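Bench notebook, kitchen corner
August, Sunday, started 7:40 a.m.

Board day! I have been looking forward to this one all week. The big bamboo board has been on the counter long enough to get properly scuffed, and I wanted to write down how it's holding up before Liviu gets at it with the sander. Coffee first, then notes.

For anyone picking up this book from the middle: we're working out a care routine for boards in daily use, so that Plimwood can print something short and sensible on the card that goes in the box. The current card says "oil regularly," and I don't know what anybody is supposed to do with that. Rüdiger wants a number of weeks. Yae wants a test you can do with a wet finger. I'm with Yae, but I'll take a number if we can get one we believe.

Weight on the shop scale when it was new: 3,854 g. I'll weigh it again after the oil and keep that going as a column at the back of the book. Oil so far, all coats together: 237 ml of the Hirkolwood blend, and I think the first coat took more than its share (my own fault, I poured it like syrup).

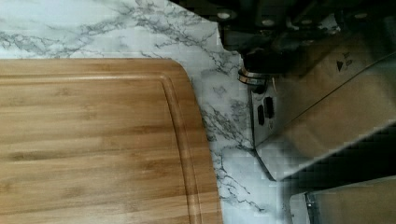
Grooves are where I expect trouble, every time. Oil pools in there, crumbs stick to the oil, and then people go after the crumbs with the point of a knife. This one is a good shallow groove and the corner is rounded gently enough to run a folded cloth through in one pass, which makes me very happy. The field has a few faint pale scratches in it and still a soft shine, so the finish hasn't given up yet. I'd leave those scratches alone. Liviu would not. We have had this talk.

Things I want to try on the groove:

- cloth wrapped over the end of a wooden spoon handle
- old toothbrush, soft, dry
- pipe cleaner (Petrică's idea, I'm doubtful, but he was right about the wax)

Sanding: if we do it, 264 grit or whatever is nearest to that in the drawer. That odd number comes from Safta's notes and she swears she didn't make a slip of the pen. I love it and am keeping it in. Go with the strips, light hand, and stay off the raised rim completely. Once you flatten that bevel the board looks tired forever.

9:15. Second coffee. Next question is where the board lives on the counter, which I think matters more than how it's oiled. Heat from one side dries one end and you get a board that rocks. I want a real gap between it and the countertop oven, and a rule simple enough that people will follow it, like a hand's width, fingers spread. Same for the toaster. 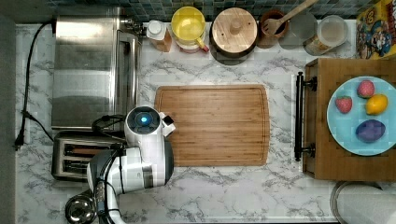

The other half of the rule is about the back of the counter. Canisters and crocks creep forward. You reach for a spatula, you put the crock down an inch closer, and by Friday your board is hanging over the front edge. I'd like the card to say: everything tall goes against the tile. Marble pattern or not, the counter gets wiped under the board too, and the board gets stood on its long edge while you do it. Ten minutes standing up does it more good than another coat of oil, I'm convinced of that, and I'd love for someone to prove me wrong with the scale.

Liviu came by and ran his thumb along the rim and said "hm." From Liviu that is a rave.

Yae's wet finger test, as she explained it: one drop of water in the middle of the board, one at each end. If the drop sits up round, leave the board alone. If it goes flat and leaves a dark spot, oil it that night. So simple! I want this on the card with a little drawing.

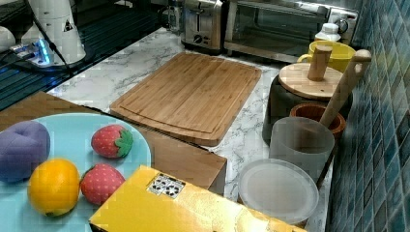 Rüdiger still wants his number, so the plan is to run the drop test on the same three spots every few days and write down the day the first one goes flat. Then he gets his weeks and Yae gets her finger.

To do:

- ask Salminen if their thicker board uses the same groove cutter
- 2 clean cotton cloths, no lint, cut from the old sheet
- find the lid for the Hirkolwood can
- Kameo wants the card text in one paragraph, draft it short
- show Safta the bit about the rim before Liviu touches anything

Stopping at 11:30. Drop test starts tomorrow, middle of the board first.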